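Block spelling, part two: more data or better data

The first policy was trained on 800 demonstrations of the two-arm block task, and it stalled on a familiar problem. It would reach for the correct letter and close slightly off centre, which turned the block as it was set down.
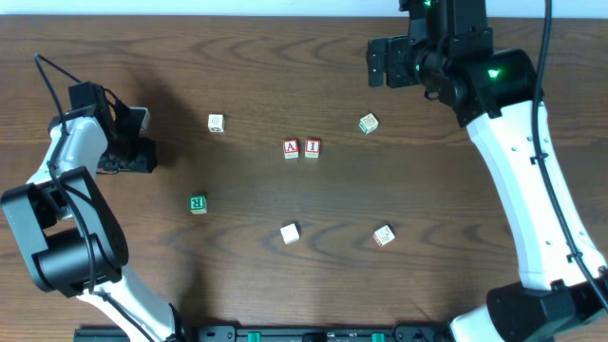

For the second run I dropped every demonstration with more than 4 regrasps and trained again from scratch, with the same network and the same number of steps. Brodie Henare suggested the filter after reading the October logs. It removed 37 episodes – a small cut, but placement error fell clearly on both arms.

Handovers did not improve. I suspect the action chunks are too long for them, and shorter chunks are next on the list.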